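4.2 Do renters care what the floor is made of?

Much of the literature on rental preferences takes it for granted that people can say what they want from a kitchen, and that what they say predicts what they will pay. We are less sure. The Stindon survey, on which most later estimates lean, asked 580 tenants to rank kitchen finishes from a printed list. It found a strong liking for stone-look counters and wood floors, and the authors put the extra rent people would accept at 5 percent. The list gave no prices. A tenant who ticks "stone-look" under those conditions has given up nothing to do so, and we see little reason to treat the tick as a bid. 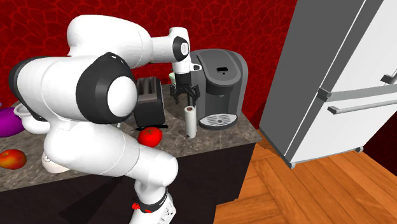

Sperling's follow-up in Brøndum tried to fix this by attaching a rent to each option. Her premium for counters fell to almost nothing, while the one for floors held up. This has been read as proof that floors matter. It may only show that floors were listed first. The order of items was the same on every form, and Ute Sperling (personal communication) confirms that no shuffled version was printed.

There is also the matter of who answered. Both surveys reached people who had already signed a lease, many of them in March, when choice in the local market is thin. Someone who took the only flat on offer will often speak well of its floor afterward. The Vetaron panel, sometimes cited in support, has the same fault and adds another: its respondents were paid per completed form, and 30 of them finished in under 4 minutes.

Rendered interiors are now widely used in place of word lists, on the view that a tenant can judge a surface better by seeing it. Perhaps so. But a rendering brings in color, light and pattern all at once, and a patterned floor such as the one in Figure 3 may win or lose on its zigzag alone. Studies that report a preference for "wood" from material of this kind have not separated the wood from the way it is laid.
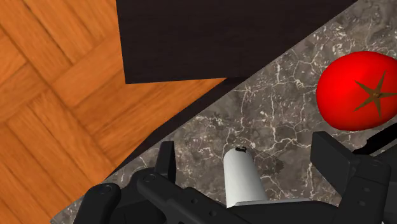 Figure 3. Rendered interior with wooden parquet, seen beside a countertop.

The Lana data come closer to what is needed, as they record signed rents and leave opinions out. Even there, kitchens with newer floors tended to have newer windows, and the published model includes no term for windows. Until one is added, we would treat the reported floor premium as an upper limit.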